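Rencontre avec Frida Bech : le rangement des cuisines partagées

Responsable de l'aménagement intérieur au sein de la fondation Nadska, Frida Bech supervise l'équipement des cuisines communes mises à la disposition des résidents. Elle a reçu notre rédaction au siège de l'institution pour évoquer un sujet rarement traité dans les rapports annuels : la place accordée à la vaisselle.

« Une cuisine partagée se juge à ses plans de travail », affirme-t-elle d'emblée. « Lorsque les bols et les assiettes n'ont pas d'emplacement attribué, ils occupent la première surface libre. » Le guide d'aménagement diffusé par la fondation en novembre, tiré à 1000 exemplaires, consacre un chapitre entier à cette question.

Parmi les surfaces concernées figure le dessus du micro-ondes. Mme Bech ne souhaite pas l'interdire par principe. « Tout dépend du modèle. Nous demandons aux résidents de consulter la notice, de laisser les aérations dégagées et de n'y déposer que des pièces légères », précise-t-elle.

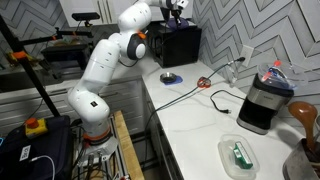
Un bol violet foncé posé sur un micro-ondes noir, dans l'angle du plan de travail.

L'angle du plan de travail retient particulièrement son attention. « C'est un emplacement profond, difficile à atteindre, et l'on y installe volontiers un appareil que l'on ne déplace plus », observe-t-elle. La fondation préconise de débrancher et d'avancer l'appareil une fois par mois, afin de nettoyer le carrelage mural situé derrière.

Son collègue Ľubomír Jireš, chargé des relations avec les résidents, a recueilli plus de 1035 réponses à une enquête interne sur les usages de la cuisine. Les remarques relatives à la vaisselle y arrivent en deuxième position, après celles qui portent sur le réfrigérateur. « Les gens veulent retrouver leur bol là où ils l'ont laissé », résume-t-il.

Deux étagères ouvertes seront prochainement installées dans chaque cuisine de la résidence Kallio - l'une pour les bols, l'autre pour les verres. Mme Bech présentera le calendrier des travaux aux résidents avant l'été.

À lire également
Résidence Kallio : le nouveau règlement des espaces communs
Entretien avec Hiwot Gebretsadik sur l'éclairage des cuisines
Choisir un égouttoir pour une cuisine collective

Contact | © Fondation Nadska | Haut de page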